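Toltura makes salsas, pickles and one chilli jam that we keep threatening to discontinue. We began in a rented kitchen in Riltotby with 3 recipes, two of which were the same recipe with more garlic.

We now fill up to 900 jars a day, most of them straight. Our tomatoes come from Zandden, where the growers think we pay too little, and our chillies from Sotelo, where they think we complain too much. Both have a point.

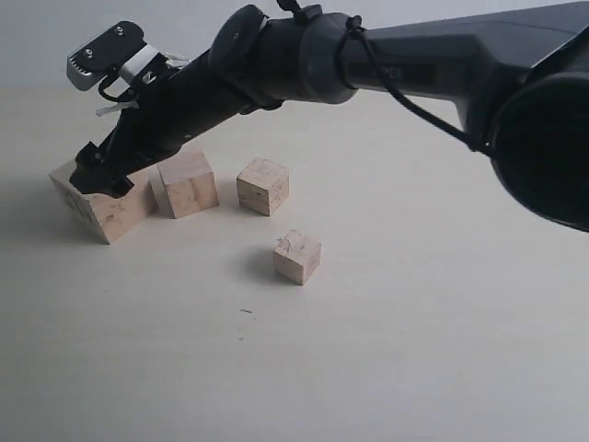

The green salsa took the longest to get right. Our notebook lists 2,526 tastings, and the early remarks are mostly about drains. It went on sale in March and has behaved itself so far.

We chop everything coarsely. If you like your salsa smooth, you own a blender, and we wish you both well.

The kitchen shop opens every morning except when we've run out, and there's a sign on the door for that.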